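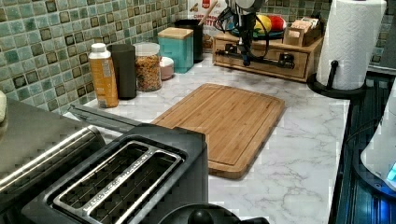
I've had the Flomholm bamboo cutting board since September, and I use it for pretty much everything except raw chicken. It lives in the middle of my counter, between the toaster and the row of canisters, and I got it after my old plastic board started looking like a cat had been at it. My kitchen has a lot going on already (green mosaic tile, marble pattern on the counter), so I wanted something plain. The pale stripes in the bamboo are as fancy as I need.

The groove is the reason I picked this one over the Zinmont, which was cheaper and had a nicer handle. I cut a lot of tomatoes and peaches, and with a flat board the juice goes straight under the toaster. The Flomholm catches most of it! A whole watermelon will still beat it — I tried, and I was mopping for 10 minutes — but a couple of big tomatoes are no trouble. The one downside is crumbs. If you slice a seeded loaf on it, the seeds pack themselves into the corners of that groove and you have to go after them with a brush.

It cost me $30, and that felt like plenty for a piece of bamboo. My friend Guilan Hao paid $90 for her Rainer board, which is end grain and weighs as much as a small dog, and I'll admit hers is lovelier to chop on. Mine has a harder, clackier sound under the knife. But I can pick it up with one hand and tip the onions right into the pan, and she needs both hands and a clear path to the stove. 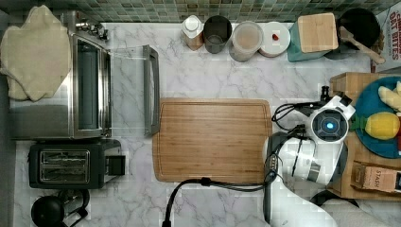
Size is worth thinking about before you order. I went with the medium, and I'm glad, because the large would have had to live on its side somewhere and then I'd never use it. My counter is crowded and I'm not about to give up the toaster oven to make room for a cutting board. The medium still gives me space for one big onion plus whatever's waiting its turn. For a Sunday roast I'd like a few more inches, so I carve on a platter instead and grumble a little.

It does slide around. There are no rubber feet, so on a smooth counter you want a damp dish towel underneath, especially if you're leaning into a squash. I bought a set of those little Drulumero grip pads for it and they peeled off in the first wash, so skip those and use the towel.

As for upkeep, I wash it by hand, stand it up to dry, and rub in some mineral oil when it starts to look chalky. I've oiled it 3 times so far. It drinks up the oil like crazy the first time, so do that one before bed and wipe it down in the morning. No cracks yet, and the beet stain I was so worried about faded after a scrub with salt and half a lemon.

I'd buy it again, in the medium, and I'd take four stars' worth of board over the Zinmont's handle any day. If they ever add feet to it I'll come back and give them the fifth star.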